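Kaufladen und Spielküche: der Bestand in Bildern

Lesezeit: 5 Minuten

Stand 21. September 2021. Die Galerie zeigt Stücke aus dem Spielzeugverleih Baumgartner, Abteilung Kaufladen und Küche. Den Anfang macht das Gemüse auf dem Holztisch, im runden Behälter in Orange und Senfgelb mit dem Etikett „Bushel of Veggies“.

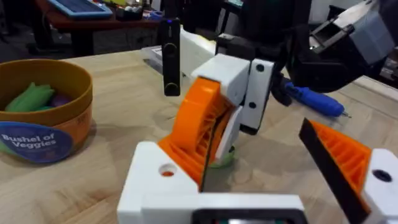 Gemüse im Behälter

Ein grünes und ein lilafarbenes Spielgemüse liegen darin, die Öffnung ist oben. Das Etikett ist dunkelblau mit weißer Schrift. Im Verleih läuft das Set unter der Nummer 183 und wird nur zusammen mit dem Behälter ausgegeben. Einzelne Gemüse geben wir nicht mit, auch nicht für Geburtstage.

Obstkiste

Flache Kiste aus Buche mit Apfel, Birne, Pflaumen und einer halben Zitrone. Die andere Hälfte der Zitrone fehlt seit April. Die Kiste ist trotzdem weiter ausleihbar, der Preis wurde angepasst. An der linken Schmalseite ist eine Leiste neu geleimt.

Kaufladen „Brirnwood“

Der größere der beiden Läden. Die Theke ist 91 cm breit, das Dach lässt sich abnehmen, die Seitenteile werden gesteckt. Für den Aufbau braucht man kein Werkzeug, für die Markise allerdings zwei Personen oder einen Stuhl. Der Stoff ist rot-weiß gestreift und an einer Ecke ausgeblichen, weil der Laden früher am Fenster stand.

Brirnwood, Rückseite

Sechs Fächer und darunter eine Schublade für das Geld. Die Schublade klemmt bei feuchtem Wetter. Wir haben die Laufleisten mit Kerzenwachs behandelt, das hält einige Wochen. Die Fächer sind tief genug für die Obstkiste, für den Gemüsebehälter nur ohne das mittlere Brett.

Kleiner Laden

Tischmodell ohne Dach, gedacht für Kinder, die im Sitzen spielen. Passt zusammengeklappt in einen Kofferraum. Die Scharniere wurden im Frühjahr ausgetauscht, die alten hatten eine scharfe Kante. Auf der Vorderseite sind noch Reste von Aufklebern zu sehen, die sich nur mit dem Lack zusammen lösen würden.

Waage

Balkenwaage mit zwei Schalen aus Blech. Die Gewichte sind aus Holz und nicht geeicht, sie passen aber untereinander. Ein Gewicht ist nachgemacht und etwas heller als die übrigen. Beim Transport bitte die Schalen abnehmen und in das beigelegte Tuch wickeln.

Kasse

Mechanische Kasse mit Drucktasten und Klingel. Die Taste mit der Sieben bleibt manchmal unten, ein leichter Schlag auf die Seite hilft. Die Klingel lässt sich nicht abstellen. Wer das nicht möchte, nimmt die Holzkasse vom nächsten Bild.

Holzkasse

Ohne Klingel, mit einer Kurbel, die nur klackert. Das Tastenfeld ist aufgemalt. Im Fach liegt Spielgeld bis zum Schein über 2.000, den es in echt nicht gibt und den die Kinder als Erstes herausnehmen. Die Münzen sind aus Pappe und werden jedes Jahr ersetzt.

Brot und Backwaren

Ein Laib aus Scheiben mit Klettverbindung, vier Brötchen, zwei Brezeln aus Filz. Die Brezeln sind handgenäht und vertragen Wäsche bei 30 Grad im Beutel. Das Brot wird nur abgewischt. Ein Brötchen ist beim Waschen eingelaufen und zählt jetzt als Milchbrötchen.

Brettchen und Messer

Schneidebrett aus Ahorn mit stumpfem Holzmesser. Schnittspuren gibt es keine, dafür Abdrücke von Zähnen am Griff. Der Griff wurde abgeschliffen und neu geölt. Zum Brett gehören die teilbaren Stücke aus der Obstkiste und das Brot.

Spielküche „Vovier“

Herd mit zwei Platten, Spüle und Backofen in einem Korpus, weiß lackiert. Die Ofentür hat eine Scheibe aus Acryl mit Kratzern innen. Die Drehknöpfe rasten ein, was nicht bei allen Küchen dieser Größe der Fall ist. Die Arbeitshöhe passt für Kinder ab drei Jahren. Jüngere stehen gern auf der Kante der Spüle, davon ist abzuraten.

Vovier, Spüle

Das Becken ist eine herausnehmbare Blechschüssel. Der Hahn ist fest und führt kein Wasser. Wird trotzdem mit Wasser gespielt, bitte die Schüssel anschließend leeren und den Ausschnitt trocken reiben. Die Kante ist aus Faserplatte und quillt auf. An der rechten Seite ist das schon einmal passiert, die Stelle ist gespachtelt.

Töpfe und Pfannen

Zwei Töpfe mit Deckel, eine Pfanne, ein Milchtopf mit Ausguss, alle aus Edelstahl. Der kleinere Deckel passt auch auf den Milchtopf. Bei der Rückgabe fehlt am häufigsten der Kochlöffel. Er liegt meistens im Backofen.

Geschirr

Teller und Becher aus emailliertem Blech, dazu Besteck. Das Service hat insgesamt 26 Teile und steckt in einem Weidenkorb mit Deckel. Abgeplatztes Email haben wir aussortiert. Der Korb hat einen Lederriemen, dessen Schnalle falsch herum angenäht ist, er schließt aber.

Teekanne

Einzelstück, nicht Teil des Services. Weiß mit blauem Rand, der Deckel sitzt locker. Sie wird zum Geschirr dazugelegt, wenn sie gerade da ist, und kostet nichts extra.

Schürzen

Drei Größen aus Baumwolle, Bänder zum Binden. Die kleinste hat einen Klettverschluss im Nacken, damit sie bei Zug aufgeht. Flecken von Filzstift sind geblieben. Gewaschen wird nach jeder Ausleihe bei uns, das muss niemand vorher zu Hause tun.

Einkaufskörbe und Netze

Zwei Körbe aus Draht mit Griffen aus Kunststoff und ein Bündel Häkelnetze. In die Netze passt das Obst, das Geschirr fällt durch die Maschen. Ein Griff ist mit Gewebeband umwickelt und etwas dicker als der andere.

Wand im Lager

Kleinteile wie Schöpfkellen, Siebe und Topflappen hängen an Skadis-Platten neben der Tür. Die Körbe stehen im Regal darunter, die großen Möbel hinten an der Wand. Jedes Teil hat einen Anhänger mit Nummer. Beim Einräumen nach der Rückgabe wird die Nummer mit der Liste verglichen, danach kommt das Set wieder an seinen Platz.

Reparaturkiste

Knöpfe, Dübel, Filzreste, zwei Sorten Leim und ein Glas mit einzelnen Rädern. Was hier länger liegt als ein halbes Jahr, wird als Ersatzteil verwendet. Der graue Herdknopf stammt von einer Küche, die wir nicht mehr führen, und passt mit etwas Papier auch an die Vovier.

Hinweise zur Ausleihe

Kleine Sets gehen für zwei Wochen hinaus, Läden und Küche für vier. Verlängert werden kann einmal, sofern keine Vormerkung vorliegt. Die Küche und der Brirnwood müssen abgeholt werden, geliefert wird nicht. Im aufgebauten Zustand passen beide nicht durch eine normale Autotür, deshalb bitte Zeit zum Zerlegen einplanen und Decken mitbringen.

Fehlende Teile bitte bei der Rückgabe nennen und nicht durch eigene ersetzen. Wir hatten schon Erdbeeren in der Obstkiste, die farblich passten, für kleine Kinder aber zu klein waren. Gefundene Teile nehmen wir auch nach Monaten noch zurück. Die halbe Zitrone wird weiter gesucht.

Reinigung: Holz feucht abwischen und stehend trocknen lassen, Blech mit Spülmittel, Stoff bleibt bei uns. Keine Spülmaschine, auch nicht für die Töpfe, deren Griffe sind nur verschraubt und rosten an der Innenseite.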